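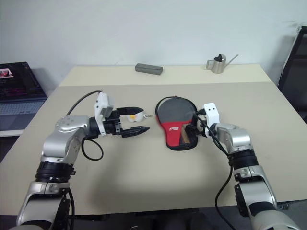 Light travels in straight lines until it meets something. When it meets a surface, part of it goes in and part of it comes back. The part that comes back is called reflected light, and it is the part your eyes use. Every surface has its own way of sending light back. A matte surface, such as the grayish-beige one that covers most of this table, sends it off in many directions at once. The lighter, cream-colored strip at the far end sends back a larger share of the light that lands on it, and that makes it look paler. The share of light a surface sends back is called its reflectance.

Two kinds of reflection

Scientists sort reflection into 2 main kinds.

Specular reflection happens on very smooth surfaces. Each ray of light leaves at the same angle at which it arrived. If a ray hits a mirror at 70 degrees, measured from a line standing straight up from the glass, it leaves at 70 degrees on the other side of that line. Neighboring rays stay in order, so you see a clear picture.

Diffuse reflection happens on rough surfaces. Each ray still follows the same rule, but the tiny patch it hits may be tilted one way, and the next patch another way. The rays leave in a jumble. Light can also go a short distance into the material, bounce around inside, and come out somewhere else. You see the color of the surface but no picture in it.

Most real surfaces do some of both. A waxed floor shows its own color and a faint, stretched reflection of the window.

How rough is rough?
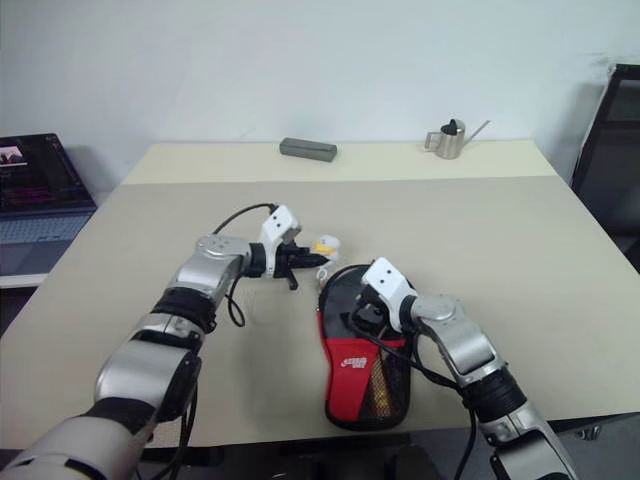

Roughness is measured in micrometers. There are 1000 micrometers in one millimeter. A human hair can be up to 70 micrometers thick, and bumps far smaller than that are enough to scatter light. A sheet of paper feels smooth to a finger. Under a microscope it is a mat of crossed fibers with gaps between them. Light is much better at noticing these gaps than skin is.

Polishing works by removing bumps. The polisher starts with a coarse grit, which leaves wide scratches, and then uses finer grits, each leaving narrower scratches than the last. At the workshop in Plavidura, metal disks go through 4 grits. After the first, a disk looks gray and dull. After the last, you can read a page of print in it, backward.

Water can change a surface too. It fills the low places and makes a smoother top layer. A wet road at night therefore shows long streaks under the street lamps, and a dry one does not.

Why white fluff is white

Snow, salt, and many white fibers have one thing in common. A single grain or strand may be nearly clear. Pile up a great many, and light must cross from air to solid and back again over and over. Some is reflected at each crossing. All the colors in the light are scattered almost equally, and an equal mix of them looks white.
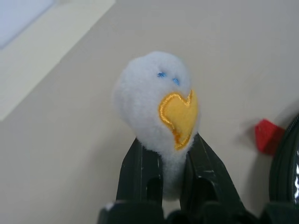
A young reader in Hervieu asked whether black fluff should then be white as well, being made of strands in the same way. The strands do scatter light, but black dye absorbs most of it before it can get back out. The shape of a material decides how light is scattered. The dye decides how much is left, and of which colors.

Words to know

Absorb: to take in light and turn it into a small amount of heat.
Diffuse: spread out in many directions.
Matte: not shiny.
Specular: like a mirror.

Last checked 2 Jun 2026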